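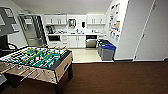 Shared Kitchens and Break Rooms: What Machines Can Do Now, and What Still Needs a Person

Household and Workplace Tips
Prendmont Tenants' Service
Updated Monday, September 19, 2022

Each year the Service receives questions from tenants who wish to know whether the cleaning of a shared kitchen can be handed over to a machine. The short answer is that parts of it can. The guidance that follows goes through the usual chores of a small office or residential kitchen with a recreation area attached, and states for each one what current equipment does well, what it does badly, and how the work is best done by hand in the meantime.

It replaces the sheet issued in May.

Floors

Floor care is the chore on which machines have made the most progress. A robot vacuum of ordinary quality will keep a low-pile carpet in acceptable condition if it runs daily. Difficulties begin where two floor coverings meet. Many kitchens have tile that gives way to carpet along a straight line, and a combined vacuum and mop must lift or stop its wet pad at that line. Some models do so reliably; others drag a damp strip onto the carpet. Tenants should watch at least one full run before leaving such a machine unattended.

Before each run:
Lift cords, straps and bag handles off the floor.
Push chairs in or stack them.
Check under game tables for balls and loose score counters.
Close the doors to any room the machine should not enter.

Heavy furniture on legs, such as a foosball table, causes less trouble than is often supposed. The machine circles each leg and leaves a small ring of dust, to be taken up with a crevice tool once a week. Round bases with a sloping edge are worse, as the machine may climb them and stall.

Crumbs on tile along the foot of the cabinets should be swept out with a hand brush first. Side brushes tend to throw them onto the carpet.

Dishes

The dishwasher remains the most useful automatic device in any kitchen, and it has one well-known limit: it neither loads nor empties itself. Research arms have been shown placing cups and plates in a rack, usually slowly and with dishes chosen beforehand. At Trodinness, where the Service attended a demonstration, an arm required 11 minutes to load 13 items and set two of them facing the wrong way. A person of average patience does the same in far less time.

For shared dishwashers the following rules have proved sufficient:
Scrape plates, but do not rinse them under a running tap.
Place cups at an angle so that water does not collect in the base.
Keep sharp knives and wooden boards out of the machine.
Whoever finds the machine clean and full empties it before adding anything.
Clean the filter every second Friday. Turn it to release, wash it with dish soap and a soft brush, and seat it firmly again.

A stainless steel front should be wiped along the grain with a barely damp cloth and dried at once. Control strips are to be wiped only when the machine is off.

Counters and Sinks

No household product on general sale can be relied upon to clear and wipe a counter. The wiping itself is within reach of a machine. The judgment is harder: whether a cup is finished with, whether a container belongs to someone, whether a wet brush is drying or has been forgotten. Until that is solved, the counter is a task for people, and it goes faster when less is kept there.

White counters show coffee rings within the hour. A paste of baking soda and water, left for nine minutes and wiped away with a soft cloth, lifts most of them. It should be tried first in a corner. Around the base of the faucet, where scale gathers, a cloth soaked in white vinegar may be wrapped in place and then rinsed off thoroughly — stone surfaces excepted, as vinegar will etch many of them.

Coffee Makers

Automatic rinsing cycles are worth having and should not be skipped. They do not remove scale and they do not clean the drip tray. Descale according to the manual, and wash the tray by hand every evening.

Waste and Recycling

Sorting is done by machine in large plants, where the material arrives on a belt in great quantity. In the break room it is still done at the lid. Two bins with lids of different colors, standing side by side, work well so long as the meaning of each color is written on the bin itself in large letters. The Service supplies printed labels from Plastutik on request; quote order number 133.

Empty bins before they reach the rim. Wash them monthly with hot water and detergent, and let them dry with the lids open.

Notice Boards

Remove anything whose date has passed. Overlapping sheets are rarely read, and cleaning rosters should have a fixed place at eye level.

Game Tables

Foosball tables receive little care and respond well to it. No machine will clean one, the rods and figures leaving hardly any space for a tool to pass. Vacuum the field with a soft brush attachment, working between the rods, and wipe the figures with a cloth wrung out in mild soapy water. Dry each rod by hand. A few drops of silicone lubricant where the rod meets its bearing will restore easy movement; oil should not be used, as it collects lint and may drip onto the field. Wooden handles should be wiped dry after cleaning and never soaked.

Before Purchasing Equipment

Tenants considering a robot for a shared area are asked to write to the Beneš Street office before ordering. The request should give the type of floor, the height of any threshold, the location of the nearest outlet and the hours at which the room is empty. A docking station may not stand in a doorway or in front of an exit. Machines that carry a camera require the written agreement of everyone who uses the room, and that agreement must be renewed each year.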